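Progress report to the Acharya Fund
Small Business Mentoring for Women, second reporting period
Prepared by Rekha Ramasamy, program coordinator
20th May

Dear Mr. Fourie,

I am sending the second report on the mentoring program for women who own small businesses in Plodesora and the villages near it. The first report covered the preparation and the selection of participants. In this one I write about the mentoring itself, the market days, the spending and the work that remains until the end of the grant.

Participants

We started this period with 36 women. Three have left the program. One moved to another region, one took a full-time job at the hospital, and one closed her bakery stand after her landlord raised the rent. We offered the last one to stay in the group as a guest and she is thinking about it. The others continue. Most of them work in food, sewing, hairdressing and guest rooms, and a smaller part in repairs and crafts.

In your comments to the first report you asked why so few participants come from the upper villages. The main reason is the bus. The last one goes up before our evening meetings finish. From the middle of the period we moved every second meeting to the afternoon, in the school hall at Stulex, and attendance from the upper villages became much better. For the women who keep a shop the afternoon is difficult, so we will continue to alternate.

Mentoring

We have 12 mentors now. Each one meets with her participants two times a month, in person or by telephone. In total 119 mentoring meetings were held and written down in the log. I know there were more, but some mentors forget to fill in the form, and I report to you only what is on paper. Yatziri Cuautle has made the form shorter, from two pages to one half page, and the mentors are happy with this.

The subjects asked for most often were prices and bookkeeping. Many participants did not count their own hours when they set a price. Babak Hassanpour gave two evening classes on this question with examples from their own businesses, and he has agreed to repeat them in June for those who were absent.
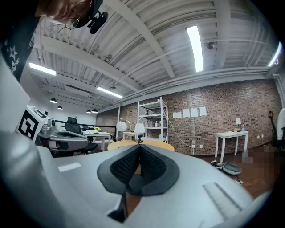
Market days

We organized two market days on the square. The first one was smaller than we planned, as the wind was strong and several women could not put up their tables. At the second we counted 779 visitors at the entrance, and the sellers told us that people stayed longer than at the usual market. Four participants received orders for later delivery. A guest house owner from Clakex asked for a regular supply of jam and table linen, and the two women concerned are now discussing the quantity with her. I would like to be careful here – no agreement is signed yet.

The municipality gave us the square free of charge both times. The permission for the second day arrived very late, and we printed the posters only five days before. For the autumn market we have already sent the request.

Spending

The spending follows the budget with two differences. Transport cost more than we planned, due to the meetings at Stulex. Printing cost less, as Riku Ishida prepared the posters and the small directory of businesses without a fee. We ask for your permission to move the unused amount from printing to transport. The total of the grant does not change. The table with all receipts is in the annex.

Difficulties

Childcare is still the problem that we did not solve. At the afternoon meetings some mothers bring the children with them, and it is noisy and they cannot concentrate. We have asked the school for a second room and are waiting for the answer. If it is negative, we will look for a person to take care of the children in the same hall, and this would be a new cost of a modest size.

Plan for the next period

In June we will hold the repeated classes on prices and a visit to the cooperative at Clakex. After the summer the mentoring continues as before, and we will start the final interviews with every participant. The questions for the interviews are in preparation and I will send you the draft, so you can add your own – please tell me if you prefer it by post.

I would be grateful for your answer about the transport money before the next payment of the bus invoice.

With kind regards,
Rekha Ramasamy

Annex: table of receipts, mentoring log, list of classes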